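社团通讯 十月号
机械臂小组：一百次抓取，到底说明了什么

上个月的社团大会上，机械臂小组报了一个很好听的数字：连续100次抓取方块，全部成功。会场里鼓了掌，有新生当场填了报名表。编辑部让我写一篇短稿，介绍他们这学期的项目。我去旁听了两次活动，翻了他们的共享表格，下面写的跟大会上听到的可能不太一样。

先说项目本身。小组给它起名叫Zestano，目标写在立项书第一页：让机械臂听懂一句日常的吩咐，把指定的方块从一个盘子挪到另一个盘子。组长是Ezequiel Rivas，软件主要由Golshifteh Kiani负责，数据整理归Nerea Alcaraz。指导老师每两周来看一眼，平时不怎么插手。

“听懂一句日常的吩咐”，这几个字我盯着看了很久。目前系统能接受的句子来自一份固定的清单，清单之外的说法，它要么不动，要么去抓离夹爪最近的那一块。我试着打了一句“把紫的那个拿走”，机械臂没有反应。Kiani说，应该写“抓取紫色方块”。我照着写，它就动了。会背命令和听得懂话之间差着不少，立项书里最好换个写法，免得明年接手的人以为这一步已经做完了。

再说那100次。我在表格里找到了当天的记录，数字没有造假，每一次都有时间和结果。可是备注栏里还有一行：方块位置不变，盘子位置不变，光线不变。也就是说，同一个动作重复了一百遍。机械臂重复同一个动作的本事，出厂的时候就有了，谈不上是我们社团教会它的。Rivas听我这么讲，不太高兴，他说稳定性测试本来就该这样做，换了条件就没法比较。这话有道理。可大会的幻灯片上写的是“抓取成功率百分之百”，没有写“稳定性测试”，台下的人听到的自然是另外一回事。

后来他们换了条件。Alcaraz把盘子挪了位置，方块换了朝向，有时候把两种颜色的盘子对调。这一批记录在表格的另一页，大会上没有提。我问成功率是多少，得到的答复是还在整理。整理了三个星期。我不怀疑他们的诚意，那张表确实乱，有的行写“成功”，有的写“基本成功”，还有的写“碰到了”。碰到了算哪一种，三个人给了我三种说法。

到目前为止，小组手动示教录下的片段是418段，全都存在社团的硬盘里。这个数字放在学生项目里不算小，录的人也确实辛苦。我想问的是里面有多少段彼此不同。Alcaraz抽看过一部分，她承认很多片段都是从差不多的位置起步，走差不多的路线，因为录到晚上大家都累了，懒得挪盘子。用这样的数据训练，测试时又用同样的摆法，结果漂亮是意料之中的事。

旁听的时候，我最有好感的反而是一段不怎么顺利的过程。他们在争论夹爪下降之前应该停在多高的地方。停高了，每一轮都拖得很长；停低了，方块稍微歪一点就会蹭到。Kiani主张把停顿点写死，Rivas想让程序自己判断，两个人在白纸上画了半天，最后决定各做一版，下次活动当着全组的面比。这种争论比幻灯片上的百分比有内容得多，可惜没有人想到把它写进大会的汇报里。

还有比赛的事。小组打算报名Denmont杯的校际桌面操作组，每队最多可以派2台机械臂，我们只有一台，这倒不是大问题。问题在于赛场的桌子、灯光、盘子都由主办方提供，赛前只给很短的调试时间。我们的系统离开自己这张桌子还能剩下几分本事，现在谁也说不上来，因为从来没有搬出去试过。Rivas的计划是赛前一周借隔壁教室跑一次。我觉得一周太晚了，借教室又不难，这个月就可以借。

我对他们的建议只有几条，已经当面讲过，写在这里算是留个底。表格里的结果一栏统一成两种写法，方块落进目标盘子算成功，其余都算失败，“碰到了”请归到失败里去。每次测试之前由不参与操作的人来摆盘子，摆成什么样，操作的人事先不知道。下次大会汇报时，失败的那一页也放出来，哪怕数字难看。会员交了会费，看一看难看的数字也是应该的。

编辑部问我要不要把语气改得温和一点，说新生看了会打退堂鼓。我想了想，没有改。愿意花一整个下午挪盘子、对表格的人，不会被一篇短稿吓走；只想来看机械臂动一动的，开放日来就行，下一次开放日在十月底，时间以活动室门口的通知为准。

小组目前缺人，主要缺愿意做测试记录的人，不要求会编程。有兴趣的同学直接去活动室找Alcaraz，或者在通讯的留言区写一声。

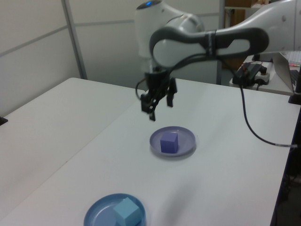
Estíbaliz Campos留言：建议统一写法我赞成，但把“碰到了”一律算失败，有点可惜。碰到没夹住，和根本没找对方块，毛病出在两个地方，混在一起以后就查不出来了。不如结果栏照你说的只分成功和失败，后面另加一栏写原因。至于稳定性测试，我觉得该做，做完标清楚就行，错在幻灯片，不在测试。摆盘子的活我可以来，反正我不碰程序，也没有理由替谁把方块摆正。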